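4. Recording demonstrations on the tabletop station

This section covers recording demonstrations for the block pushing task with the Orley arm and the Brillen hand controller. Read Section 3 (homing and marker calibration) first. If the arm has been powered off for any length of time, repeat the homing routine before you record.

4.1 Before you begin

You need:

- the Orley arm with the round pushing tip fitted
- the Brillen hand controller, charged
- the wooden board
- the set of eight blocks
- a recording account on the station computer (ask Beryl Pearce if yours has expired)

Check that the enable switch on the controller is released. The arm will not move while the switch is released, and it must stay that way whenever you have a hand over the board.

CAUTION: Keep hair, sleeves and badge cords clear of the work surface. The arm moves slowly in record mode but does not detect contact with a person.

4.2 Setting up the board

1. Lay the board flat on the blue pegboard. Press down on each corner in turn. If it rocks, lift it and clear whatever is underneath.

2. Check that the printed marker past the far edge of the board is flat and uncovered. Do not tape over it. If a corner has curled, replace the marker with a fresh print from the drawer and redo the calibration in Section 3.

3. Wipe the board with a dry cloth. Cleaning sprays leave a film that makes the blocks stick and then jump.

4. Set out the blocks by hand. Scatter them for a random start, or use one of the layout cards if the job sheet calls for it.

5. Step back behind the tape line.

Note: Leave some open wood in every layout. If all the blocks are bunched together the tip has nowhere to come down, and the operator ends up shoving the whole pile.

4.3 Driving the arm

1. Start the Fandum recorder and sign in.

2. Choose "Tabletop push" from the task list. The status bar turns gray while the arm connects and green when it is ready.

3. Squeeze the enable switch halfway. Squeezing it all the way stops the arm, the same as letting go.

4. Move the controller a small distance to the left and right. The tip should follow in the same direction. If it goes the other way, stop and check the station profile under Settings.

5. Bring the tip to the start height with the thumb wheel. The height is then locked and the tip moves only across the board.

6. Set the speed. New operators should use 30. The scale runs up to 255, but record mode will not accept anything over 170.

4.4 Recording an episode

1. Read the instruction on the screen aloud, then press Record. The microphone picks up the spoken instruction and stores it with the motion.

2. Place the tip behind the block you want to move, on the side away from where it has to go. Leave a small gap before you start pushing.

3. Push in a smooth line. Correct the direction by backing off and coming in again at a new angle. Don't drag the tip sideways along the face of the block, which makes it spin.

4. When the instruction has been carried out, move the tip clear and hold still for 2 seconds.

5. Press Stop, then mark the episode Keep or Discard.

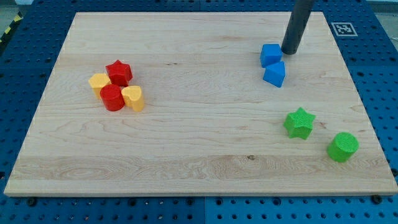
Robot Teaching Group, Arroyo Automation Lab
Station guide, Section 4

In color sorting jobs the blocks are brought together in groups, and the groups may be loose. Red and yellow can share a corner of the board if the instruction says so, as with the star, heart and cylinders on the left. The blue cube and the blue triangle only need to be touching or close to it. Two blocks of one color with a gap between them, like the green star and green cylinder on the right, are fine in a layout but do not pass an instruction that says "touching."

When you work on the blue cube from the back of the board, watch the tip on the way in. It comes down near the far edge, and from the operator's seat it is easy to misjudge how far behind the cube it is. Move slowly until you see the block respond.

4.5 Mistakes during an episode

Small mistakes are useful and should be left in. If a block slides off line and you bring it back, keep the episode. The training set needs recoveries as well as clean pushes.

Discard the episode if:

- a block goes over the edge of the board
- a block tips onto another face
- you touched the board or a block by hand while recording
- the spoken instruction doesn't match what you did
- the recorder showed a dropped connection, even a short one

The star and heart shapes turn more easily than the cube. Push them close to the middle of a side. For the cylinders, line the tip up with the center before making contact, or they will slip off to one side.

4.6 Resetting between episodes

Most jobs run without a reset. The end of one episode is the start of the next, and the screen gives you a new instruction based on where the blocks are. If the job sheet says "reset each time":

1. Release the enable switch.

2. Press Park and wait until the arm has stopped.

3. Rearrange the blocks.

4. Return behind the tape and press Resume.

CAUTION: Do not reach onto the board while the status bar is green, even to straighten one block.

4.7 Handing over the station

Sign out of the recorder so the next operator's episodes are not saved under your name. Leave the blocks on the board, put the controller on its charger and write the last episode number in the log.

Report a worn or loose tip to Gordon Vachon before the next session. A loose tip shifts the contact point, and episodes recorded with one have to be thrown out. Questions about job sheets and layout cards go to Wendy Sedgwick.

Note: If the recorder closes by itself, don't restart it until you have released the enable switch. The unfinished episode is saved in the Recovered folder and can be kept or discarded from there.

Arroyo Automation Lab | Contact the station desk | Last revised January 15, 2026 | Back to top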